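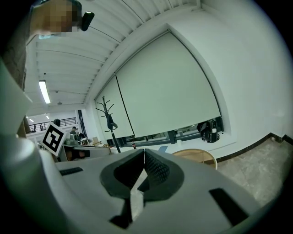
Open Day and Demonstration: Progress Report for July

Prepared by Nhàn Ngô for the Makris program office

1. Purpose of the day

The second-year plan asks us to show the hand-held gripper work to people outside the team at least once before the next payment is released. We did this in July. Kamran Rostami and Milovan Vlachou ran the demonstrations, Igor Hrnčiar handled sign-in and safety, and I kept the notes this report is based on. Kianoush Vahidi came for the program office and stayed until the end.

Most of the visitors were from Bandico and Ukamance. A smaller group from the Trida training center joined after lunch.

2. What was shown

The day was split into 4 sessions, the first at 9:30 a.m. Each one opened with a short talk by Milovan on how the gripper is held and what it records. Visitors then tried it themselves at the round table, picking up small household items and setting them down again. Kamran stood with each visitor for the first few tries and then let them continue alone.

The two rubber-padded fingers drew the most questions. Visitors from Bandico wanted to know how long the pads last and what it costs to change them. We gave them our current replacement schedule and said that we do not yet have wear figures for rough or oily parts. The black-and-white marker on the left side of the tool was the other main topic. Milovan covered it in the talk but was asked again in every session, so it will get its own page in the handout.

The afternoon ended with a replay of recordings made earlier in the month. This part ran late. The Trida group had to leave before the last replay, and we have sent them the material.

3. Recordings to date

The set held 636 usable recordings on the morning of the open day. The target for the end of the funding year is 2000. We are behind the line drawn in the original plan, mainly on account of the spring, when the tool was out of service while the finger mounts were redone. The rate has picked up since then. Recordings made by visitors are kept in a separate folder and are not included in the count above.

4. Problems

Visitors with small hands found the grip tiring. Several put the tool down partway through a task and started over. Milovan is looking at a narrower handle.

The replay laptop had to be restarted twice. We will use a different machine next time.

Noise carried between the talk and the table. People waiting for a turn tended to chat, and those at the back missed parts of the explanation. Igor suggests running the talk in the meeting room and bringing people over afterward.

5. Spending

The open day came in under the amount set aside for it. Catering was the largest item. We ask to move what is left to spare finger pads, and a separate request has been sent to the program office.

6. Next steps

Kamran will finish the visitor handout, including the page on the marker. Milovan will have a first version of the narrower handle ready for the team to try. Ukamance has asked for a second visit with their own parts, and we have told them that about 2 hours would be enough. No time has been fixed. The pad wear test is still waiting on a delivery and will be covered in the next report.

Comments

Kianoush Vahidi
Thanks, received. Please add the sign-in totals by organization to section 1 before this goes to the board. The pads request looks fine to me.

Igor Hrnčiar
Totals are in the shared folder. One person signed in twice, I have fixed that.

Milovan Vlachou
Section 4, the handle: the first version will be printed, so please don't promise Ukamance they can use it on their parts.

Nhàn Ngô
Noted, I have not mentioned it to them.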